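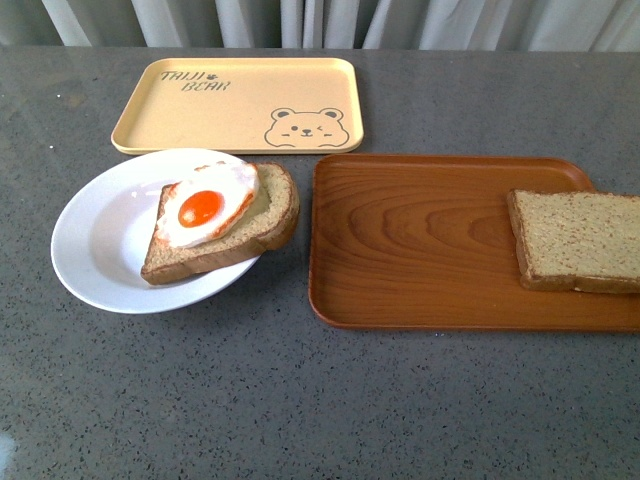 Write the end state down first

Most written rules for tabletop robots cover force limits and stop buttons. Few say what a finished task looks like, and that is where our reviews at Wukholm lose time. Take a plate with a slice of bread on it and a fried egg on the bread. The right end of the slice hangs over the rim. One reviewer passes it, another fails it, and the written task says only "put the bread on the plate."

Of 248 episodes we reviewed in December, 37 were disputed on this kind of point. The hardware was fine in all of them.

I would add three clauses to any task sheet. State how much overhang is allowed, as a share of the item's length. State whether a topping may extend past the slice. State what must stay where it is, such as a second slice on the wood-grain tray — a correct placement that disturbs its neighbors should not count as a pass.

Dilek Tekin, who maintains the Mesport checklist, objects that this makes a task sheet too long. Ours grew by nearly 40 words. I consider that cheap. A tolerance agreed on after the run is an opinion, and two sites will hold different ones.

The clauses belong in the sheet before the first episode is recorded, with a version number beside them.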